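**Did the riff really teach us? Project report, Nisha Lodhi and Gilang Liem**

Our claim in March was that beginners learn faster from one loud riff than from scales. I doubted it then and still do. We gave 10 players the opening of "Clondameck" by Mokutano and left them alone with it for 30 minutes.

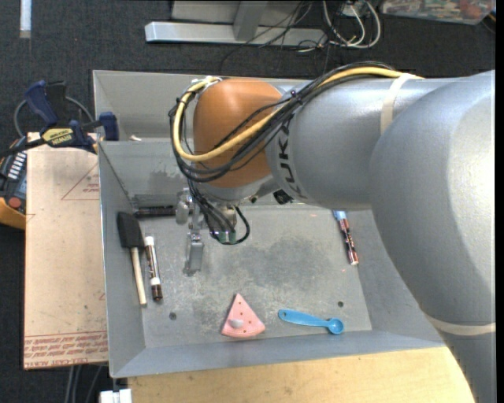 Most could play it by the end - badly. Gilang counts that as a win. I don't, as two of them already played bass. Deepak Prajapati wants a scales group next term, and we should have had one.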